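Section 4. Setting up the Statik light room

Read this section before you unpack the floor panels. It covers the one-room version of Statik, the walk-in light and sound work by Siiri Mustonen, as lent to galleries and small museums by Indeo. If your venue is taking the two-room version, use section 5.

Two people can do the whole job in a day. The floor must be finished before the lamps go up, and the sound is always done last.

4.1 Before you start

The room should be empty, dark and swept. Paint on the walls must have been dry for 9 days or more. Fresh paint gives off a film that settles on the mirror panels and is hard to remove.

Check that the following have arrived:

Floor panels, in the flat crates marked A
Mirror panels, in the upright crates marked B
Hanging lamps and cords, in the crates marked C
Control box, speaker set and the folder of drawings, in crate D

If a crate is missing or has been opened in transit, stop and call Florin Sima at Indeo before going further. Do not swap in parts from another work, even if they look the same.

Caution: Crates marked B must stay upright. Do not lay them down to get them through a door. Take the door off its hinges instead.

4.2 Laying the floor

1. Find the drawing titled "Floor, one room" in the folder.
2. Mark the center of the room with tape.
3. Place the first panel so that its notched corner sits on the tape.
4. Work outward from the center. Each panel has a letter on its underside that matches a letter on the drawing.
5. Push the panels together by hand. Do not use a hammer.
6. Trim the border strip to fit the walls. The border strip is the only part you are allowed to cut.

Note: The floor is meant to give a little underfoot. If a panel rocks from corner to corner, lift it and look for grit.

4.3 Hanging the mirror panels

1. Fix the wall rails at the height shown on the drawing.
2. Put on the cotton gloves from crate D.
3. Lift each panel from its crate with one person on each side.
4. Hook the top edge over the rail, then let the bottom edge come to rest against the wall.
5. Leave the protective film on until the lamps are up.

The panels nearest the entrance take the most wear, as visitors tend to put a hand out when they first walk in. A spare pair is packed at the back of the last B crate.
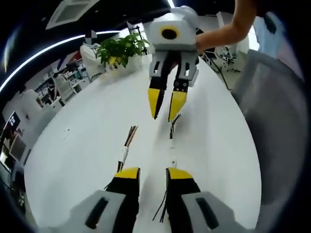

Can the room be shown without the mirrors on the entrance wall?

The artist allows this where the entrance wall is under 200 cm wide. Send a floor plan to Nafula Lema at Indeo and wait for written approval before you leave any panel out. The wall label has to be changed too, and Nafula will send the wording.

4.4 Hanging the lamps

There are 100 lamps. Each one has a numbered tag on its cord, and the numbers match the hooks on the ceiling grid.

1. Raise the ceiling grid and lock it. A qualified rigger must check it before anyone works underneath.
2. Start with lamp 1, in the corner farthest from the entrance.
3. Hang the lamps in number order, one row at a time.
4. Plug each cord into the socket beside its hook.
5. When a row is finished, switch it on for a minute and look for dark lamps. Replace any that do not light.
6. Switch the row off again before starting the next one.

Caution: Switch off the power at the wall before replacing a lamp.

The cords are different lengths on purpose. Do not shorten them or tie them up to make the rows even. If a tall visitor could reach a lamp, move the entrance path, which is marked on the drawing with a dotted line.

4.5 Control box and sound

1. Place the control box outside the room, where staff can reach it and visitors cannot.
2. Connect the gray cable to the grid and the black cable to the speakers.
3. Turn the key to Test. The lamps should fade up in rows and fade out together.
4. Turn the key to Run. The sound begins after a short delay.
5. Stand in the middle of the room and set the volume so that you can still hear a person speaking quietly next to you.

Older Godeo control boxes have no Test position. With these, turn the key to Run and let the program play once from start to finish.

4.6 Final check

Peel the film from the mirror panels and wipe them with a dry cloth. Never use glass cleaner. Walk the visitor path with the door closed and the lamps running, then once more with the house lights on, looking for loose border strip.

Fill in the condition form and send it to Doina Dervishi on the day you finish. The loan insurance does not start until she has it.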